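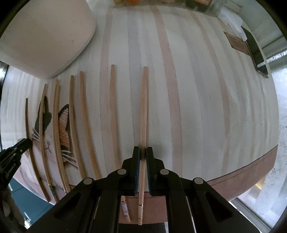

Hand-held gripper checks, bench 2, Oter workshop. Reviewed June. Do these before the first pick of the session and again after lunch. Thin stock is the hardest on the pads, and a long wooden stick held upright between the two fingers will show up a worn or crooked pad sooner than a block will.

1. Finger pads
Ribs clean, no splits, both pads level with each other.
Comment: OK. Dark blue pads kept. Swap at 900 cycles, as in the Lakix sheet.

2. Pivot discs
All four seated, no play when the arms are rocked by hand.
Comment: slight play on the far left one. Recheck next session.

3. Arms and slots
No cracks at the slot ends. Wipe out dust.
Comment: OK.

4. Grip
Hold a stick for 12 seconds, tip up, no slip.
Comment: passed on the second go – pads wiped in between.

5. Work area
Sticks laid side by side, tips the same way, with more than 130 mm clear for the jaws. Bags, jars and loose cards moved off the table before starting.
Comment: not done. Bag and card still out at the far end. Clear before sign-off.

6. Blades and cutters
Closed and put away in the Garrido drawer.
Comment: see 5, check the far corner too.

7. Log
Enter count in Wistus. Full strip-down every 200 sessions.
Comment: up to date.

Result: pass once 5 and 6 are closed.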